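A Deposit Only Works If You Can Get It Back

By Kristine Padilla
24th December
4 min read

The city council in Tovton will vote again on whether to raise the container deposit, and I expect it to pass. I'm in favor of deposits. I have paid them all my adult life and I will go on paying them. But raising the charge while the number of places to return a can keeps shrinking is a mistake, and I think the council knows it.

Start with what a deposit is. The store collects a small sum on top of the price, and the buyer gets it back by bringing in the empty. If bringing in the empty is easy, the sum is a loan. If it is hard, the sum is a tax, and it falls mostly on people who don't own a car.

When I moved to the Urken side of town, every grocery store took returns at the front counter. You put your bag down, a clerk looked through it, and you left with your change. Then the stores were allowed to opt out if a redemption center was operating nearby. Most of them did. Two of the redemption centers later closed, and the stores were never asked to opt back in.

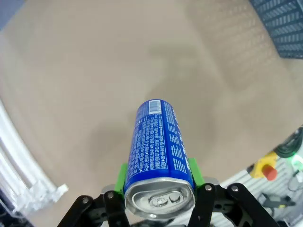

My neighbor Nélida Olivares is 80 and returns her own cans. She used to walk to the corner. Now she takes a bus across the river with a folding cart, and the driver doesn't always let the cart on when the bus is full. She told me she gets enough back to cover the fare and a coffee. I asked whether she had thought of leaving the bags at the curb, and she said it was her money. I had no answer to that.

The argument for a higher deposit is that more people will bother. I accept that this is true in general. A person who shrugs at a nickel might not shrugs at a dime is the way one council member put it at the hearing, and the slip of grammar aside, he was right. What he left out is that bothering takes a place to go and hours that suit a working person. The center on our side opens after most people have started their shift and closes before they finish it.

There is also the matter of what gets taken. Imported drinks are a regular source of trouble. The small groceries here sell teas, coffees and sports drinks from all over, and the machines turn many of them away. You paid for the drink at the same register, and you are left standing with it in your hand while the line builds behind you. 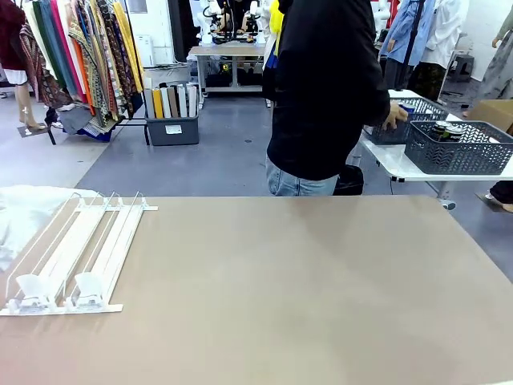 Cans and gray baskets at the white table.

The grocers are not the villains in this. Nestor Villanueva has run Saludo, the store nearest my apartment, for longer than I have lived here. He took returns until his back room could no longer hold them. The hauler came when it liked. At one point he had 3402 empties bagged up next to the rice, and he was paying his own staff to count them. The handling fee he received did not cover an hour of that work. He stopped, and I would have stopped too.

So my proposal is dull. Before the deposit goes up by a cent, raise the handling fee paid to small stores. Make the hauler keep a schedule and fine it when it doesn't. Require one return point within walking distance of every bus line. The city's own estimate for a staffed counter at the old Wustent depot was 3000 dollars a month — less than it spends picking cans out of the storm drains.

I would also like to see the unclaimed money accounted for in public. Each can that isn't returned leaves its deposit behind, and at present that goes into the general fund. A city that keeps the change has little reason to make returns easy. Put that money into return points and nothing else. 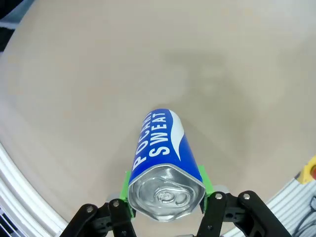 A can of Pocari Sweat, lid end nearest.

Some readers will say curbside pickup has made all of this out of date. Marilou Marquez wrote to me after my last column to make that case, and she made it well. Her building has clean bins and a weekly truck. Mine has one bin for the whole block, and it is full by the second day. Curbside works where there are curbs with room on them, and a good part of this town is stairwells and alleys.

The petition asking for a return point on our side has 700 signatures. It will be handed in before the vote. I signed it, and I would ask anyone who supports the higher deposit to sign it as well. The two belong in the same motion, and if the council can't manage both this year, it should do the return points first.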